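Workshop Arm Learns to Tidy, Slowly

Wednesday, June 27, 2018
2 min read

The shared workshop at Temba has a new member that pays no dues and never sweeps up. It is a tabletop robot arm, built by six regulars over evenings and weekends, and its job is to put small things into a basket.

The group calls the project Mirkon. Work began in April with secondhand motors and a controller board from Tekden, the surplus shop across the street. The budget was $2,000. The bill so far is $2,973, a figure the builders describe as "close."

Practice takes place on a white table by the wall, with a woven basket, a green ball and a few other small objects. 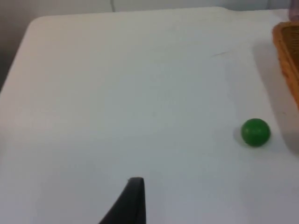
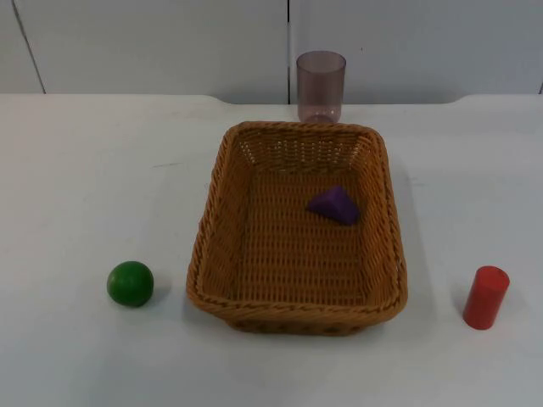

The ball has become the group's least favorite item. It rolls when nudged, and the software's opinion of where it ought to be tends to arrive a moment after the ball has left. Blocks are more cooperative. On a good evening the arm clears the table in four minutes — a job most toddlers could finish faster, with more noise.

Members insist that speed can wait. First they want to rewrite the grasping code, which one builder compared to a recipe copied down over a bad phone line. There is also the matter of a bracket that keeps working itself loose, and a long-running argument over whose turn it is to tighten it.

Mirkon will be shown at the next open evening at Temba. Visitors may bring small objects for it to try, but nothing they are fond of.

Contact Gokitz News | © 2018 Gokitz News | Back to top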